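Pakthorpe Water Laboratory Marks a Year of Well Testing
2020-01-25

The Pakthorpe Water Laboratory has completed the first year of its private well program, which offers free testing to households outside the municipal supply. Glória Calado, who directs the laboratory, discussed the results and the plans for the coming season in an interview at her office.

The program received 2884 samples during the year, well above the number planned for. "We had budgeted for a modest response," Calado said. "By May the sample bottles had run out twice, and we were borrowing stock from the Javden office."

Of the wells tested, 328 showed nitrate above the recommended limit. Most of these are shallow wells in the farming districts east of Dmytriv. Calado cautioned against drawing wide conclusions from one year of figures. "Rainfall matters a great deal, and last spring was a wet one," she said. "A single high reading tells a family to test again. It does not tell them their well is lost."
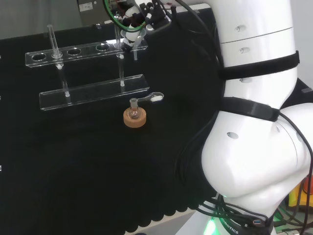

Households with a high reading are contacted by telephone within 7 days and offered a second test at no charge. Where the second result agrees with the first, a field officer visits to inspect the well cap, the casing and the distance to any septic system.

Volodymyr Kuzmenko, the senior field officer, said that many of the faults he sees are simple to repair. "I have visited nearly 50 properties, and cracked caps are the most common problem," he said. "Owners often inherit a well with the house and have no record of when it was last opened."

Kuzmenko has asked that a short maintenance guide be mailed with each sample bottle. Calado confirmed that the guide is being prepared and will be available in print at the Pakthorpe and Javden offices.

Residents who took part last year may apply again. Requests for bottles are accepted at either office during regular business hours, and samples must be returned on the day they are drawn.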